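Noltell Hand Kit

June | By Dayana Grajales | 2 min read

The Noltell Hand Kit is a hand-held gripper for recording manipulation examples. An operator holds it, does the job, and the kit stores what the gripper's camera saw along with how far the fingers were open.

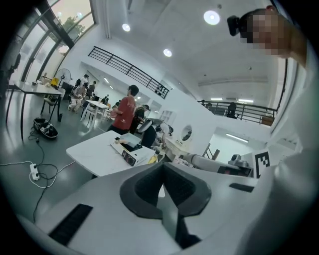 Each kit comes with one gripper, two sets of fingers, a charging lead and a licence for Vunero, our recording software. Vunero splits a session into separate examples, lets you label them and exports them in the format your training code expects. Bad takes can be marked from the handle without stopping the recording.

Recording can be done in an ordinary working room. Other people may carry on with their own work nearby. We suggest a short mapping pass before the first take of the day, and a second one if the tables are moved.

A new operator usually needs 20 practice takes before the data is worth keeping. For a simple pick and place task, plan on 400 examples spread over several operators and table layouts. The Carhuamaca sample set, supplied with every kit, has 313 examples of one task and can be used to check your training setup.

Drirnside fingers fit the same mount and are sold separately in packs of 25 pairs. Spare leads and handles can be ordered from the parts list.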